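2 min read
September -- by Hanan Kanaan

Setting up the Drenderis hand-held gripper: first fold

I've been running the Drenderis pair at home for a while now, so this is the bit I wish I'd had on day one (the Gasix booklet is fine, but wow, it's dry!).

1. Charge both grippers to at least 70 per cent. Mine sulk below that.

2. Squeeze each handle fully, let go, then press Zero. The fingers should meet without grinding.

3. Lay a coat flat on the bed, buttons up. Dark cloth is harder to track, so open the blinds a bit if you can.

4. Pinch a small raised fold and lift slowly -- slower than feels natural.

Note: code 204 means you skipped the zeroing. Go back to step 2, no dramas.

Caution: keep your own fingers clear of the linkage. Bilal Farah got a proper nip doing this and still brings it up.

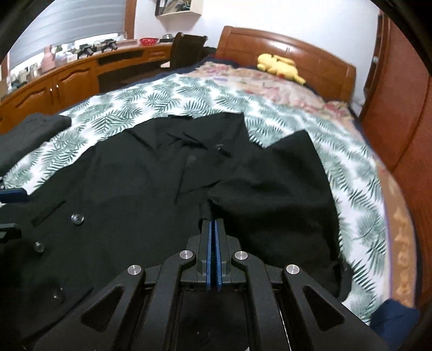
Can I use one gripper on its own?
Sure, just switch to Single in the Teuber app before you zero it.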